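Juni, abends. Messgang an der Trockenmauer in Clultside, Wind schwach, Boden bis in Spatentiefe feucht. Der Abschnitt unterhalb des Weges hat sich seit dem Frühjahr weiter nach außen geneigt. Das Lot zeigt an der Krone 46 mm Überhang gegenüber dem Fuß, auf einer Länge von knapp zwei Schritten deutlich mehr als links und rechts davon. Der Bauch sitzt im unteren Drittel. Ursache vermutlich Stauwasser, denn die Hinterfüllung enthält dort viel Lehm und kaum Schotter.

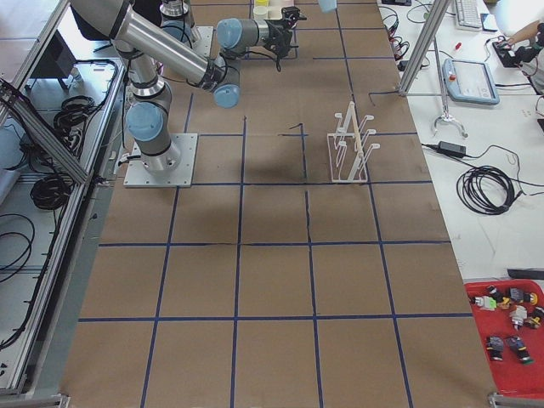
Kraftpapier mit blauem Klebeband, Felder nicht ganz gleichmäßig.

Den Abtrag beginne ich an der Krone und lege die Decksteine in der Reihenfolge der Entnahme auf der Wiese ab. Bindersteine erhalten einen Kreidestrich an der Stirnseite. Bisher 15 Binder gefunden, für die Höhe der Mauer zu wenig. Zwei davon reichen nicht einmal bis zur halben Tiefe und taugen nur noch als Läufer. Ersatz müsste aus dem Bruch bei Fludport kommen, dort liegt derselbe plattige Sandstein, allerdings mit mehr Glimmer in den Lagerfugen. Auf Frostabplatzungen achten.

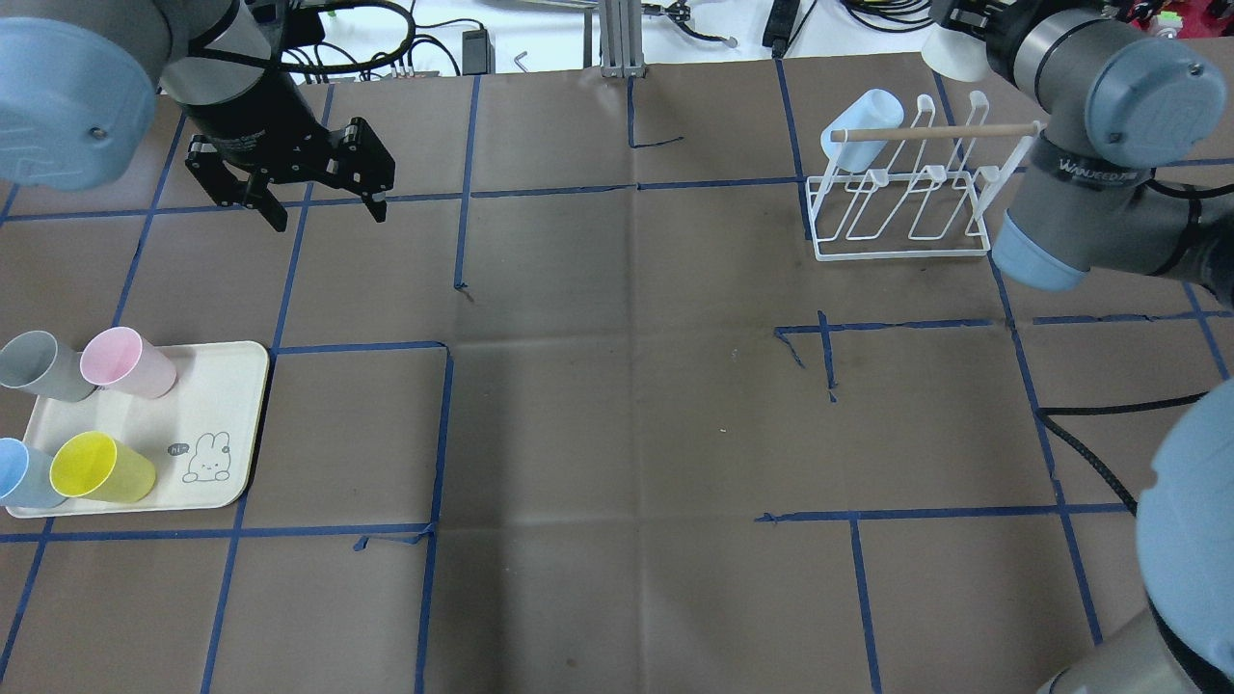
Zum Anlauf: Die alte Mauer hat im ungestörten Teil eine Neigung von etwa 1 zu 8. Das werde ich beibehalten, obwohl das Merkblatt aus der Reihe Sayce für diese Höhe einen flacheren Anlauf vorsieht. Bei zwei verschiedenen Neigungen entstünde am Anschluss ein Versatz, der sich nur mit Keilsteinen ausgleichen ließe. Keilsteine in der Ansichtsfläche wandern erfahrungsgemäß nach wenigen Wintern heraus.

Fundament noch nicht freigelegt. Ein Probeloch am östlichen Ende ergab zwei große Blöcke auf gewachsenem Boden, Lage fest, kein Kippeln beim Betreten. Westlich davon klang der Boden beim Stochern hohl, dort morgen zuerst graben.
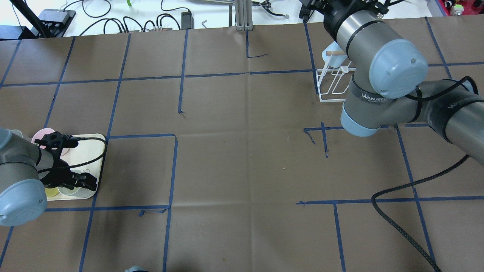

Schotter für die Hinterfüllung ist bei Cirkico bestellt, gebrochenes Material ohne Nullanteil. Rundkies hatte ich kurz erwogen und verworfen, er verzahnt sich nicht. Der ausgebaute Lehm kommt in die Senke am Tor. Die Schnurgerüste stehen, die untere Schnur musste ich nachspannen, sie hing in der Mitte durch. Das Lehrenbrett ist auf der Rückseite leicht verzogen, für die Vorderkante reicht es.

Länge des abzutragenden Stücks noch einmal mit dem Band genommen: 143 cm an der Krone, am Fuß weniger, weil der Abbruch treppenförmig nach unten zuläuft. Abgetreppte Flanken lasse ich stehen, solange die Steine satt aufliegen.

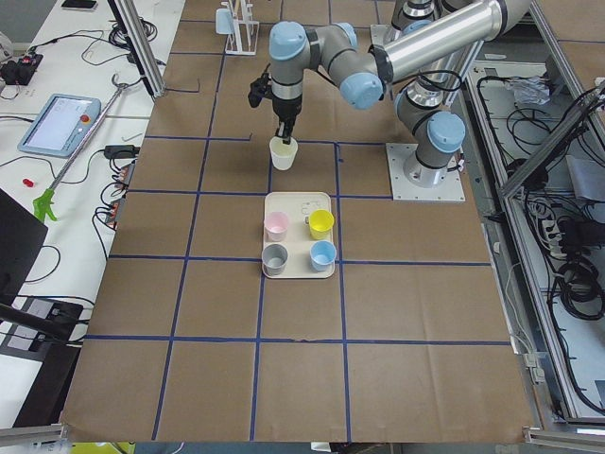

Becher im Greifer, darunter der braune Tisch aus Feldern und das Tablett.

Gegen 21 Uhr aufgehört, Plane über den offenen Kern gezogen und mit Decksteinen beschwert. Morgen: Fundament West, danach Binder sortieren. Fäustel neu verkeilen.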